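Grurkudel Two-Hand Gripper Kit
Set-up guide for home and shared workshop builds
Section 4: Finger pads, linkage check and first table-top grips
Last revised Wednesday, March 5, 2025

Read this section with the grippers assembled as far as the end of Section 3. You should have two hand-held bodies, both with their linkage arms riveted on, and a bag of finger pads that you have not stuck to anything yet. If you have already stuck them on, go to 4.3 and find out whether you got away with it.

A word on expectations. The Tenberg parts sheet that ships with the pads says they will hold "any household object". They won't. We have tried a good many household objects. Smooth, dry things with straight sides go well. Anything oily, floppy or heavier at one end than the other goes badly, and no adjustment in this guide will change that very much.

4.1 What you need

Two assembled gripper bodies
Finger pads, one set per gripper
Isopropyl wipes
A small screwdriver for the stop screws
A steel ruler
A small jar with a flat lid, screwed on tight
A lidless box, big enough to drop the jar into
Something light and crinkly in a plastic wrapper
A mat, blanket or towel to work on

The parts sheet also lists a "calibration block". It is a block of plastic. Any jar with parallel sides does the same job, and you probably own one.

4.2 Fitting the finger pads

1. Wipe both fingertips with isopropyl and let them dry completely. The makers say ten seconds. Give it a couple of minutes, particularly in a cold garage.

2. Lay the pad against the fingertip with the backing still on and check which way round it goes. The pads look symmetrical and are not. The slightly longer end goes toward the tip.

3. Peel the backing from one end only. Set that end down, then roll the pad on with your thumb while pulling the rest of the backing away.

4. Press along the full length of the pad and hold for 30 seconds.

5. Repeat for the other finger, then the other gripper.

6. Leave everything alone overnight. The adhesive grabs straight away and feels finished. It creeps if you load it the same day, and a pad that has crept a millimetre will never line up with its partner again.

Caution: Do not use superglue in place of the supplied adhesive. You will see this recommended on forums. It goes brittle, and the next pad change takes a layer of the fingertip with it.

4.3 Checking the linkage

1. Hold the gripper body with one hand on each side and squeeze slowly until the fingers meet.

2. Watch the two arms. They should arrive at the middle together. If one gets there first, stop and look at the rivets on the slow side.

3. Open and close the gripper 39 more times. Yes, really. The hinges come stiff, and the stiffness is uneven between left and right. Most builds that seem crooked out of the bag sort themselves out before you finish this step.

4. Check again. If one arm still lags, put a single drop of light machine oil on each hinge of that arm and wipe off all you can see. Keep oil well away from the pads.

5. With the fingers closed, look at the join from the side. The pads should touch along their whole length. A gap at the tip is tolerable. A gap at the base means the stop screw is in too far.

6. Back the stop screw out a quarter turn at a time until the gap closes. Check after each turn.

Note: The Chala version of the body has no stop screws. If yours is one of these, the only fix for a gap at the base is a thin shim behind the pad. A strip of drink can works. File the edges first, they cut.

Caution: The rivets are not meant to be tightened. Hitting them with a hammer makes the joint feel firmer for a day and then it seizes. We replaced two arms this way before we wrote this note.

4.4 Setting the opening

The printed spec gives a maximum opening that we have never measured on a real unit. Measure yours.

1. Let the fingers spring fully open.

2. Put the steel ruler across the gap between the pad faces and write the figure on a piece of tape on the body.

3. Do the same for the second gripper. The two will differ a little. If you plan to use them as a pair, set the wider one to match the narrower one with the stop nut under the body.

4. Pick a jar or tub that takes up no more than half the opening. Beginners always choose something too wide, and then blame the pads when the fingers only touch it at the tips.

4.5 Preparing a place to work

You do not need a bench. Section 1 of the old guide said you did, and it put people off for no good reason. A floor with a mat on it is better for the first sessions, as things that get dropped don't travel far.

1. Clear a patch you can reach all over without shifting your knees.

2. Put down the mat and smooth it out. Ridges tip small jars over.

3. Set the lidless box toward the middle, with its opening up.

4. Put the jar close to you and the wrapped item off to the left.

5. If the room has a window, open the curtains. Pads this dark are hard to judge in poor light, and you need to see where they meet the object.

Note: A busy pattern on the mat is fine when you are steering by eye. If you intend to add the Skemthorpe tracking board later (Section 7), its instructions claim it copes with any background. Ours lost the jar over printed cartoons several times in an evening. Try it on your own mat before you believe either of us.

4.6 First grips, both hands

Start with the right-hand gripper and a jar, then bring in the left. Go slowly. Speed hides faults that you want to find now.

1. Bring the right gripper down with the fingers open and one pad on each side of the jar. Keep the body level.

2. Squeeze until both pads touch. Stop there for a moment and look from above. The jar should stand upright between the pads, and it should not have been pushed sideways to get there. If it has, go back to 4.3.

3. Squeeze slightly more and lift by a finger's width. Hold for a slow count of five.

4. Set it down and let go. If the jar twists as the pads leave it, one pad is sticking. Wipe both and try again.

5. Now bring in the left gripper and rest its tip on the wrapped item. Press only enough to pin the plastic to the mat. You are learning how much force goes through the tip when your attention is on the other hand, and for most people the answer is far too much.

6. Keep the left tip down and repeat steps 1 to 4 with the right.
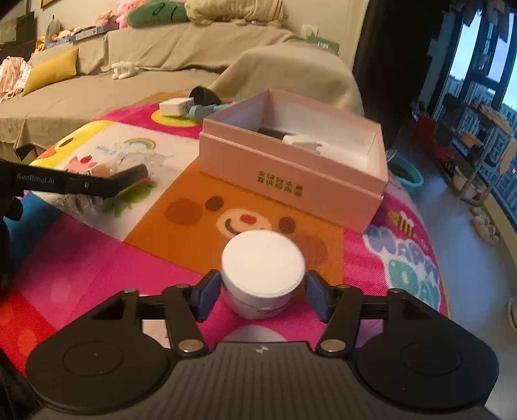

4.7 Into the box and out again

1. Grip the jar low, lift it clear of the box wall and lower it in. Do not drop it. Dropping it works and teaches you nothing.

2. Open the fingers only as far as you must. In a narrow box the linkage arms will hit the walls before the pads are clear of the jar.

3. Take the jar out again. This is the harder half. Come straight down and expect to miss.

4. Add a second object to the box and repeat. Flat things lying on the bottom are a poor choice here, whatever the parts sheet says about thin items.

Caution: Keep fingers and small children out of the linkage. The pads are soft. The hinges behind them are not, and they will take skin.

4.8 If it still doesn't work

Jar slides down while held. Pads are dusty or you have oil on them. Wipe, dry, try again. If that fails, try a lighter jar before you order new pads.

Jar tips forward as you lift. You are gripping above its middle. Go lower.

One side does all the moving. Linkage is stiff on the other side. Repeat 4.3 from step 3.

Wrapper slips out from under the left tip. Normal. Press on a fold in the plastic, where the tip has an edge to catch.

Pad peels at one corner. Replace it. Pressing it back down buys you an afternoon.

4.9 How long the pads last

The packet says 400 lifts to a set. We kept a tally on one gripper and the first pad let go at 353, lifting nothing heavier than a small tub of cream. That is one set on one gripper, so don't take it as a rule, but don't plan on the packet figure either. The next batch of pads is promised for June with a better adhesive. We will test them when we have them and change this section if the claim holds up.

Next: Section 5, Fitting the wrist strap and cable guide. Leave the strap off until you have finished 4.7 with both hands.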